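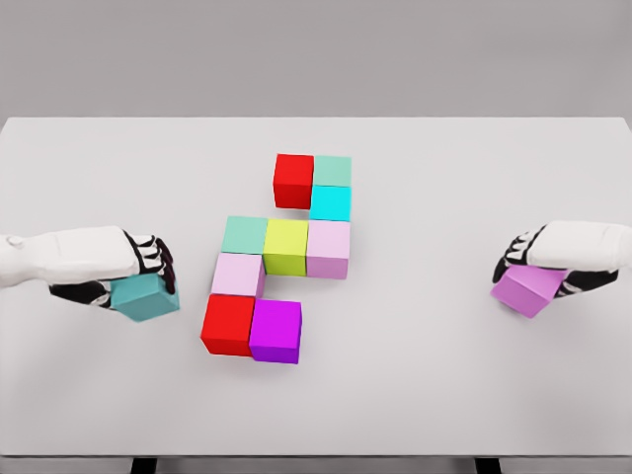
Counting cubes are small, equal-sided blocks used to help young children get to grips with number, and they have been a familiar sight in primary classrooms for well over a century. The earliest sets sold in Ernstead, in 1877, were plain beechwood and came in a sliding box, with a little booklet for the teacher tucked under the lid. Colour came later, and with it a great deal of argument about whether it helped or merely distracted. Most modern sets mix strong shades with softer ones, so that a bright red cube may sit right up against a pale mint-green one, and a child laying them edge to edge on a white tabletop can easily tell where one stops and the next begins.

The Karden method, named after the town where it was first taught, asks children to build rows and staggered shapes before they ever meet a written numeral. Its supporters have always been rather fond of letting pupils take their time over this – whole mornings, in some of the older accounts – and the method is still followed in a good many village schools. The rival Cantero method brings in numerals from the first week and keeps the cubes mainly for sums that have gone wrong.

Sizes were never properly settled. Cubes made in Zukham were for many years a shade larger than those from Ernstead, and the two would not stack neatly together, much to the annoyance of schools that had bought both. The Zukham works stopped making cubes in 2000, although its sets still turn up at jumble sales, usually with a few pieces missing.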